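Movulberg opens Friday market hall to small food makers

MOVULBERG – Stall sign-up for the new Friday market hall on Kandov Street is open now, the Benavides Trust said.

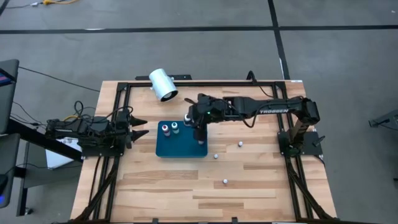

Table with a butcher-block style top and black frame.

The hall has room for 652 visitors at a time. Bakers, cheese makers, growers, anyone selling food made in the county. Stalls cost nothing for the first 5 weeks – after that a flat weekly fee, same for everbody.

Doors at 7 a.m. every Friday starting in August. Parking behind the old Zirkton mill, free until noon. Bus stop out front.

Applications go in at the Trust's front desk or by mail. Food permits must be attached, no exceptions. First-time sellers can ask for a start-up grant of up to $2000 – forms are at the same desk.

Live music most weeks. Dogs on leash OK outside, not in the hall.

Media contact: Benavides Trust press office, Movulberg. Stall map availible on request.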